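Home tasks: how should episodes be divided when the operator repositions the wastebasket?

Asked in: Data Collection and Annotation

Our department is preparing a teleoperated tidying dataset in furnished living rooms. The task instruction reads "clear the table into the wastebasket." Operators differ in how they begin. Several go directly to the items on the tabletop, while others first take hold of the wastebasket and adjust where it stands on the carpet.
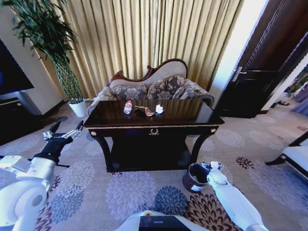
The written protocol, which we adopted from the Rarimus project, provides for one episode per object and makes no mention of the container. We have 300 episodes planned for July and would like to settle the matter before annotation begins. Should handling of the wastebasket be recorded as a separate episode, or retained as the opening segment of the first one?

Submitted by Fluketti Data Office

2 answers

Answer 1 (accepted)

Retain it in the same episode and mark the boundary with a segment label. If the container is handled in a separate recording, the model receives no example of the transition between the two arms, and that transition is commonly the weakest part of a trained policy. Our guidelines at Vostunon require a label at each change of grasp, entered by the annotator and not by the operator.

Please also review the wording of your instruction. A table may hold articles that do not belong in the trash, such as a bottle that is still in use. "Clear the table" leaves that decision to each operator, and the resulting examples will disagree with one another. Name the object in the instruction wherever possible. 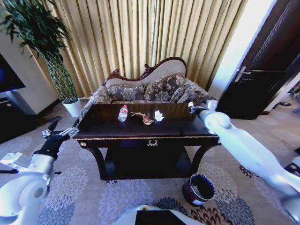 Is it necessary to reset the wastebasket to the same position before every episode?
Vary the position within the reach of the arm and record each starting position in the episode log. A fixed position produces a policy that fails when the container is moved a short distance.

Griet Michiels
Annotation Standards, Vostunon

Answer 2

We used separate episodes at Grabowska and had to merge 77 of them by hand afterward. I would not recommend it. Check your export settings too, as version 2 of our tool dropped the segment labels.

Was this page helpful? 6 readers found this helpful.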